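Should a double live album be heard in concert order or record order?
Asked in: Prog and Art Rock, Listening and Collecting
Asked by Nives Pagano, May 31, 2024

I inherited my uncle's records, and among the things I now own and have to dust is the Gordale live set, "Tisby Nights," the two-LP version in the gatefold with the lighthouse. I also have the later two-CD edition, bought used, because I can't carry a turntable to work.

The two don't agree with each other. On vinyl, side one opens with "The Ferryman's Invoice" and the long instrumental is all of side three. On CD, the long instrumental comes second, "Ferryman" is near the end, and there's an extra song called "Wellia" that fades in halfway through what sounds like somebody tuning. The drum solo is also longer on CD, which I did not think was possible.

So my questions. Which order did the band play them in? Is the LP edited? And is there any reason to keep both, other than that I'm apparently becoming my uncle?

Pressing info if it helps: my LP sleeve has a stamped number, 1,617, on the back, lower right, in purple ink. The CD just has a barcode and somebody's initials.

I've read the liner notes. They are a poem.

3 answers

Answer from Ilham Kettani (accepted)

The CD is closer to the real thing, but neither one is the concert.

The band played two nights at the Tisby hall in May and recorded both. The setlist was the same both nights apart from the encore. From the tour program (I have one, it cost more than my first car radio) and a fan recording of the second night, the order went:

Wellia
Long instrumental
Small Hours, Large Coat
Salt Road
Drum solo
The Ferryman's Invoice
Encore: Salt Road reprise on night one, a Christmas carol on night two, in May, for reasons of their own

The LP was sequenced by Gaetano Benedetti, who produced it and who had the ordinary problem of the format. You've got a bit over twenty minutes a side before the bass starts to go thin, and the long instrumental ran 22. It needed a side to itself. Once you've given up side three to one piece, everything else has to be packed around it, and "Ferryman" was the song people knew, so it went first. "Wellia" was dropped because the opening was never captured properly. The tape operator started late. That's the tuning you hear on the CD: they faded up on whatever they had.

The drum solo was cut by a little over six minutes for the LP. Opinions differ on whether this was a loss. Mine doesn't.

What the LP has going for it is the mix. Benedetti mixed it soon after the shows and kept the room in it. The keyboards are a little too loud and you can hear the hall. For the CD they went back to the multitracks and cleaned everything up, and the two singers, who trade verses on "Salt Road" and are supposed to sound like they're standing on opposite sides of a stage and not currently speaking, now sound like they're sharing a microphone and a blanket. The audience has also been moved. On the LP they're clearly out there somewhere to the front. On the CD they turn up between songs, clap, and go home.

Keep both. Play the LP when you have an evening. If you want concert order, program the CD with Wellia first and the rest as above, and skip the encore, which isn't on either one.

The purple number is a stamp from the first run sold through the fan club. It doesn't make the record worth much. People will tell you it does, generally people who have one for sale.

One practical thing, as you say it's been sitting a while: clean it before you play it. Old gatefolds shed paper dust into the grooves and side three is quiet enough that you'll hear every speck. Distilled water, a drop of the mild stuff, soft brush going with the groove, never across. Rinse. Then stand the discs on edge to drain until they're completely dry, and keep the labels out of the water.

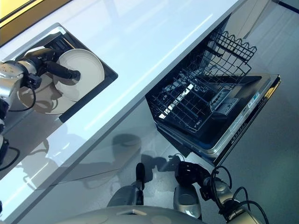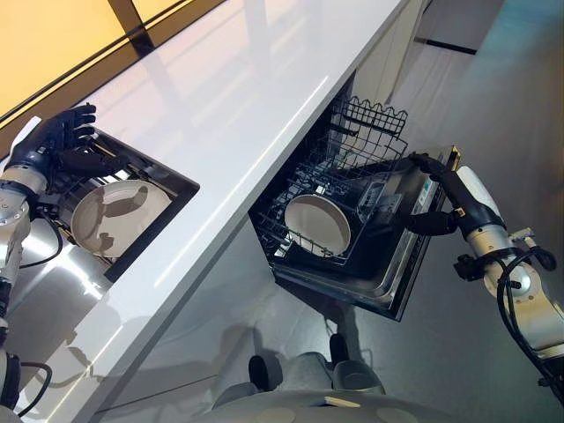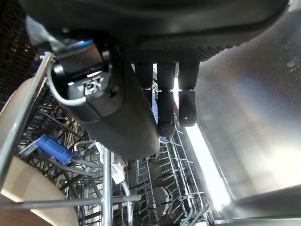 Don't put them back in the original inner sleeves either. Those are printed card and they'll scuff a clean record in one trip. Buy plain poly-lined ones and tuck the originals in behind so the set stays complete. Let everything sit out overnight before you close it all up, or you'll be growing something on the lighthouse by fall.

If side three still crackles after that, it's the pressing. The plant was having a bad year and a lot of them have a run of ticks a few minutes in, right where the flute comes back. After enough plays you start to miss them on the CD.

Comments on this answer

Nives Pagano: Thank you, this is far more than I deserved. I cleaned side three last night and there are ticks exactly where the flute comes back. I feel included.

Tullio Sanna: The carol was night one, not night two.

Ilham Kettani: It's on my tape of night two.

Tullio Sanna: Then your tape is of night one.

Ilham Kettani: The singer says "good to see so many of you back from yesterday."

Tullio Sanna: He said that every night. He said it in towns they had never played.

Answer from Gianni Cirillo

Vinyl. Always vinyl. The CD is compressed and has no soul. Sell the CD.

Also the real live album from this band is the Bianchini broadcast and not this one. They were past it by Tisby. The bass player had already left in his heart.

Comments on this answer

Nives Pagano: Is the Bianchini broadcast something a person can buy?

Gianni Cirillo: No

Answer from Tullio Sanna

Ilham's answer is mostly right and I voted for it, carol aside. Adding a few things.

1. There's a third version. The cassette had yet another order, arranged so both sides came out the same length, and it splits the long instrumental in the middle with a fade out and a fade back in. The fade comes at the exact moment the guitar finally does something. If you ever see one, it's a curiosity at best. I own 2.

2. "Small Hours, Large Coat" on the LP isn't all live. The lead vocal in the second half was redone in a studio. You can tell by the way he reaches the high note. On the CD they put the stage vocal back, and you can tell that too. I prefer the one where he misses, but I was there and so was he, and I feel we should both have to live with it.

3. About the order itself. I wouldn't worry too much about getting the LP "right." A side of a record was sequenced to work as a side. Side two ending on "Salt Road" going straight into the needle lifting is a better ending than the concert gave it, where there was a pause of several minutes while someone went under the organ with a flashlight. That isn't on any edition. I've asked.

4. Hall capacity was 545, if you're wondering why the applause sounds the way it does. I've seen it suggested that crowd noise was added to the LP from a different show. Listen to the end of side one: there's a man on the left who shouts for a song by another band entirely. He's on the CD as well, same place, only quieter. I would like to think they turned him down deliberately.

5. The long instrumental does have a title. It's printed inside the gatefold, up the spine fold, where you can only read it if you open the sleeve further than is good for it. Don't bother. Everyone calls it the long instrumental, including the band from the stage.

On keeping both: yes. I'd also look through the rest of your uncle's shelf for the studio album before this one. The live "Ferryman" makes a lot more sense once you know there used to be a middle section.

Comments on this answer

Nives Pagano: Found it. It was filed under T, for "The." All of them are filed under T.

Ilham Kettani: Your uncle had a system, then. How's the sleeve?

Nives Pagano: Split along the top and somebody has written a phone number on it. Plays fine.

Tullio Sanna: How long is side two on yours? There's a pressing with the middle section cut.

Nives Pagano: Label says 19:40. Is that the one?

Tullio Sanna: That's the long one. Keep hold of it.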